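The Table That Collects Everything

Every house has one flat surface that acts like a magnet, and mine is the big table in the back room. It starts the week clear. By the middle of it there's a charger, two pens, somebody's glove, a reel of tape and half a packet of biscuits, and I can't sit down to do my sewing without shifting the lot. I've been writing these tips for years (723 of you now get them by email, hello!) and I still haven't cured the table. I have got much quicker at clearing it, though, so let me pass on what works.

Rubbish first, always

I used to begin with the big things and it took forever. Now I go round once just for rubbish. Wrappers, receipts, the little bits of backing paper off stickers, all straight in the bin. Crisp and biscuit wrappers are the worst, as they look like more mess than they are and they leave crumbs wherever they go. Once they've gone the whole job feels half done – and it's taken you a minute, if that.

If you keep a small bin right next to the table you'll use it. Mine used to be in the kitchen, which is all of fifteen steps away, and I can promise you those steps were too many.

Small round things

Balls, beads, marbles, bouncy things out of party bags. They roll, so deal with them second, before you start moving anything bigger and knock them under the sideboard. I have a deep bowl for mine, a chipped salad one. My friend Kulsoom Jatoi uses an old sock drawer divider and swears it's better, but hers are mostly golf balls.

Cables

Right, cables. Please don't wrap them tightly round your hand and elbow like washing line. I did that for most of my life and ruined more than one good lead, as they get a twist in them that never comes out. Lay them in loose loops instead, each loop about as big as a saucer, and let the cable turn the way it wants to. Fasten with a strip of soft hook-and-loop tape, or a bit of ribbon if that's what you've got.

Unplug extension leads before you tidy round them, and never coil one up while it's in use. Dust the sockets with a dry paintbrush. No damp cloths, please, even if it's only got a bit of fluff on it.

I label both ends of anything longer than my arm. A scrap of masking tape folded over to make a flag is plenty, and you can write on it in biro. Which brings me to...

Masking tape

Keep one roll on the table and let it stay there, it earns its place. Fold the end under by a centimetre so you can find it next time. Store the roll flat, away from the radiator, or the edges go gummy and pick up every hair in the house. If yours has already gone that way, rub the sides with a little talc. Liette Sawatzky wrote in last January to say cornflour does just as well, and she's right.

Cloths on top of cloths

I like a thick plain cover underneath and a smaller printed one on top. The bottom one saves the table, the top one goes in the wash, and you can gather up the top cloth by its corners and shake the crumbs out of the back door in one go.

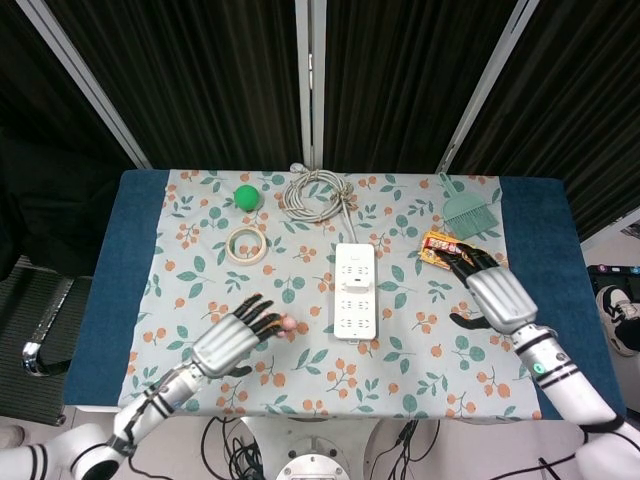 A leafy print is kinder than a plain one, too. Tea drips and pen marks get lost among the leaves and you can go a few more days between washes. Wash at 40, dry it flat if you can, and iron it while it's still a bit damp. For wax, scrape first, then brown paper and a warm iron.

Brushes

A plastic-handled brush is the last thing I pick up, because I use it to finish off. Short firm strokes towards you, into a dustpan held just under the edge of the table. Then the brush itself wants a clean – comb the fluff out with an old fork, swish it in warm soapy water and leave it bristles down on a towel so the water doesn't sit in the head.

The whole round takes me 7 minutes now if the phone doesn't ring. Next month it's the cupboard under the stairs, so if you've got a good way of hanging up a mop that doesn't involve drilling, do write and tell me!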